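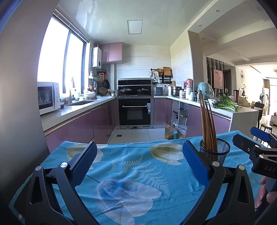 A chopstick holder is an upright container in which chopsticks are kept between meals, usually on a table or counter and usually within reach of somebody's elbow. It may be made for the purpose or, as often happens, drafted from the desk.

Types

Purpose-made holders are commonly ceramic, bamboo or stainless steel, with drainage holes in the base and a tray underneath to catch what the holes let through. The tray is the part that goes missing first. Some hang from a rack or a hook by the sink.

Improvised holders include jam jars, beer mugs and the black wire-mesh pencil cup. The mesh cup is widely admired for its airflow, a quality that did little for the pencils. Narnirent, a firm that furnishes rental apartments, lists a mesh cup under "office" and again under "dining," at two prices.

Dimensions

Capacity is limited by the rim. The Amura, a ceramic model sold in two glazes, is 13 centimeters tall and 11 across, and its leaflet recommends leaving enough slack to pull out a pair without lifting the whole bundle. Long cooking chopsticks raise the center of gravity and will tip a light cup that has been filled on one side only.

Filling

Chopsticks are dried first and then stood upright, a handful at a time. Those that don't fit are laid beside the holder, where they may remain for years. Wooden pairs in a plain finish have the advantage that any two will match, more or less.
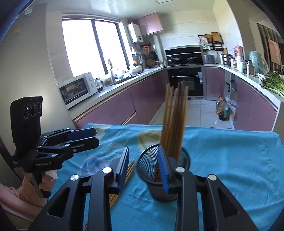

Harriet Bellamy holds that the eating ends should point up, so that they dry in open air, and that anyone who stores them the other way should be made to wash the bottom of the cup. The opposing school objects that hands then touch the ends that go in the mouth. Both sides consider the matter settled.

Care

Water collects in the base of any holder without holes, and wooden tips left standing in it darken and may grow mold. The Vukčević household manual gives the subject 400 words, most of them about the tray. Mesh cups are rinsed under the faucet and turned upside down to drain, after the chopsticks have been taken out.

See also

Chopstick rest
Utensil crock
Pillovdale drawer divider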